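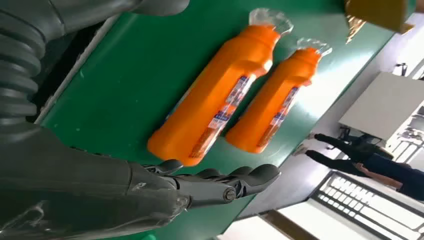
Praris green table mat, large: a long look at a flat thing

I don't believe in mats. I have bought three of them over the years, all sold as the answer to a table that gets scratched, sticky or noisy, and all three ended up rolled behind a door. So when the Praris was suggested to me as the one that would change my mind, I ordered it with the receipt saved and the return window written on my calendar.

That was in March. The return window has closed and the mat is still on the table, so take that as you like.

What I paid and what I expected

The price was $43 with shipping, a lot for a rectangle. You can get the Jirer version for less, and I have owned the Jirer. It curled at two corners in the first week and never lay flat again. The Praris listing had 1221 ratings when I bought it, most of them very short and very happy, the kind that tell you the box came on time. I read the one-star ones instead. Half were from people who had ordered the wrong size. The rest complained about the smell, and I'll get to that.

Flatness

It came rolled, and I expected a week of dictionaries on the corners. It took two nights. One short side kept a slight lift until the third day and then gave up. I had the weights ready and was almost disappointed.

Surface

Smooth, with a bit of shine under overhead lights. I'd have taken a duller finish. The shine means every pale crumb and speck shows up on the green, and you will find yourself wiping it more often than you would wipe a bare table. Wiping is easy, I'll give it that. A damp cloth does it, and marker came off with a second pass. Ballpoint did not, and there is a small blue line near one corner that I have stopped looking at.

The product page also says "anti-slip." I am always suspicious of that word because it never says which side. The underside does hold the table well. The top is another matter.

Bottles, mostly

We use the table for sorting plastic bottles, and that's where I hoped the mat would earn its price. A round bottle laid on its side on a hard tabletop wants to leave. On the Praris it wants to leave a little more slowly. The orange ones we lay down side by side, caps the same way, and they're fine as long as the table is level and you don't bump it. Bump it and you are picking them up off the carpet. If you want something that truly stops rolling, the thick ribbed mat from Tusham does a better job, though it's miserable to clean between the ribs.

The color does help. Orange on green is about as easy to spot as anything gets, and even the teal bottle is clear enough. White ones stand out too. I had planned to complain about the green, which looks like a pool table in a dentist's office, and I have had to drop the complaint.

One gripe on size. Listings give you the full outer measurement, and on a low table like ours it covers most of the top, but anything bulky still spills over the side. Put a big yellow plastic bag down on the left and it takes up the mat's edge plus a piece of the next table. I'd pay a few dollars more for an extra hand's width.
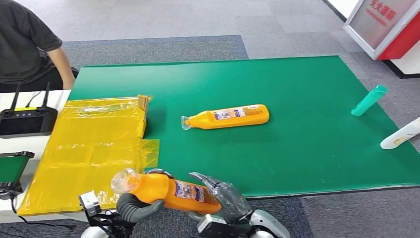 The smell

Yes, it smells. It was strong on day one, noticeable for two weeks, and gone by the end of the month. The instructions say to air it out for a day, which is hopeful. I tried dish soap and I tried leaving it by an open window, and I can't say either one made a difference.

Against the others

Amoah sells a fabric-topped mat that is quieter when you set things down and much nicer under your wrists. It also soaks up whatever leaks out of a loose cap, so it was no good for us. The Jirer I've covered. The Tusham wins on grip and loses on everything else.

Would I buy it again?

At full price, no. At 30 dollars, probably. It lies flat, it cleans up and it hasn't torn. The "lifetime" claim on the packaging I will leave alone until I've had it for more than a few months — and I would like to know whose lifetime they mean. Three and a half stars, rounded down because of the ballpoint.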